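Right hand keeps squeezing after release command

plelta_bench
We've got a two-handed setup doing bowl stacking and it has developed a fault I can't pin down. The right hand takes a bowl by the rim, one finger inside and one underneath, and about one time in nine it won't let go. The release command is logged, the controller says the hand is open, and the fingers stay shut. Yesterday it lifted off with the bowl still held and knocked it against the next one. Chipped rim, bits on the table.

It's always the right hand. The left has done the same number of cycles and is fine.

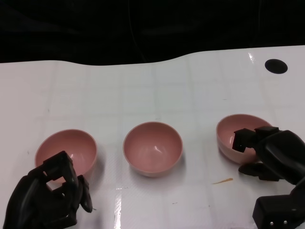
Firmware is build 1892 on both sides. I've swapped the cables over and the fault stayed on the right, so I don't think it's wiring. Any ideas before I strip it down?

Ulloa
Tendon sticking. Ours did it after nearly 2000 cycles. Take the back shell off and look for fraying near the first joint.

Tamara Furtună
I'd check the firmware before taking anything apart. Build 1892 reports the commanded position when the encoder drops out, so "open" in the log may only mean it was told to open. We went back to 1185 and the false readings stopped.

Ulloa
Going back a build doesn't free a stuck finger. It would just tell him it's stuck.

Tamara Furtună
Yes, and then the arm stops instead of lifting. That's the part I'd want fixed first — a bowl is cheap, somebody's fingers aren't.

plelta_bench
Fair point. We do reach in to reset the bowls by hand between runs. I've put a stop in so the arm won't lift until someone confirms, and I'll load 1185 this afternoon.

Ulloa
Still say tendon. Have the shell off while you're at it.

plelta_bench
1185 is on. Second run, it stopped with a position error on the index finger. Shell comes off tomorrow.

Related threads
Bondus wrist drifts when warm
Where to mount the emergency stop on a shared bench
Flirnmont controller loses homing after power cut
Fingertip pads peeling, which glue?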